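CHAPTER 3
Hands That Do the Work

A Morning at the Open Day

Every September, the Jirnent workshop in Wikden opens its doors for a single day, and the line starts forming well before nine. People come for all kinds of reasons. Some want to see the big welding arms, some want a free pencil, and a good many have read about robots for years and never stood next to one. Last year 308 visitors signed the book at the front desk. If you ever get the chance to go to an event like this, take it! You will learn things in an hour that are very hard to pick up from a page.

The busiest spot is usually Bench 43, at the far end of the hall. There are no sparks there and not much noise. Two robot arms work over an ordinary table, and the job they are given is one you have done yourself thousands of times: putting fruit on a plate. Visitors lean in anyway. A small child can do this before breakfast, yet it takes a surprising amount of engineering to get a machine to do it well - and that gap is what this chapter is about.
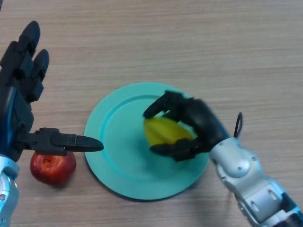
Figure 3.1 A fruit-handling demonstration. The right hand holds a yellow object over the plate while the left hand is open.

Look closely at the grip in Figure 3.1. One finger bends over the top of the object and another digit reaches underneath it. Try the same grip with your own thumb and first finger on a banana, then on an apple, and notice how differently your hand has to open for each. You probably never think about it. A robot's designers have to think about it all the time, from the shape of the fingertips to the force in each joint.

The staff at Bench 43 love questions, and the ones they hear most often will guide us through the next several sections. How does the robot know where the plate is? How hard should it squeeze? What should the second arm do when only one is needed? In Section 3.1 we begin with the simplest kind of gripper, the two-jaw clamp, and in Section 3.2 we move on to hands with fingers. Section 3.3 returns to the two-arm bench and looks at how a pair of arms can share a table without bumping into each other.

Before You Read

Pick up five things from your desk or kitchen, one at a time, and write down which fingers you used for each. Keep your list - you will need it for the activity on page 44.

Words to know: gripper, joint, wrist, fingertip force, workspace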